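Caring for oiled wooden tabletops: frequently asked questions
Londstead Workshop help pages

How do I tell whether my table is oiled or lacquered?
Put a drop of water on an out-of-sight spot and leave it for 30 minutes. If the wood beneath has darkened, the surface is oiled or the finish has worn thin. Lacquer in good order shows no change.

How often should I re-oil?
Every 6 months for a table in daily use. A new top needs a second coat within the first month — the first one sinks in unevenly, most of all near the ends of the boards.

Which oil is suitable?
A hardening oil sold for indoor furniture. Olive and sunflower oil do not harden and will turn sticky.
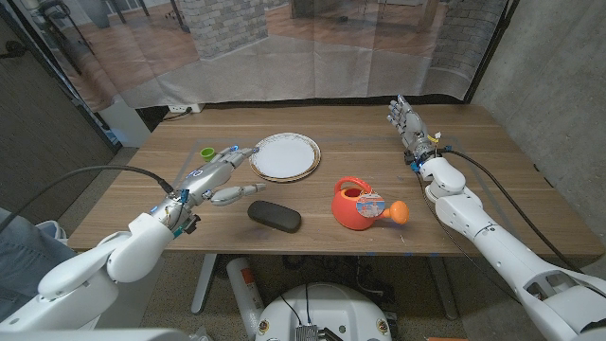
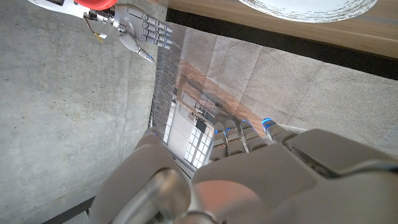
Answers by Kianoush Yazdani. Checked by Neville Goodall, finishing room. Last revised in April.

Can I put hot plates straight on the wood?
No. Use a mat under anything above 100 °C, and under cast iron at any temperature if the base is damp.

How do I remove a white ring?
Rub lightly along the grain with fine abrasive paper, wipe off the dust and apply a thin coat of oil. Rings in lacquer need a different method; see the Flitano range page.

What about black marks?
These come from iron and water reacting with the tannin in the wood. Oak is the worst affected. Sanding removes shallow marks. Deeper ones need oxalic acid, used with gloves and rinsed off fully before oiling.

How should I dispose of oily cloths?
Lay them flat outdoors until stiff, or soak them in water and seal them in a metal tin. A crumpled cloth can heat up and catch fire by itself.

My top has cupped slightly. Is it faulty?
Movement of a few millimetres across the width is normal in winter. Check that the fixing screws can slide in their slots — screws done up too tightly are the usual cause of splits. If the top has not settled by summer, quote form 212 when you contact us.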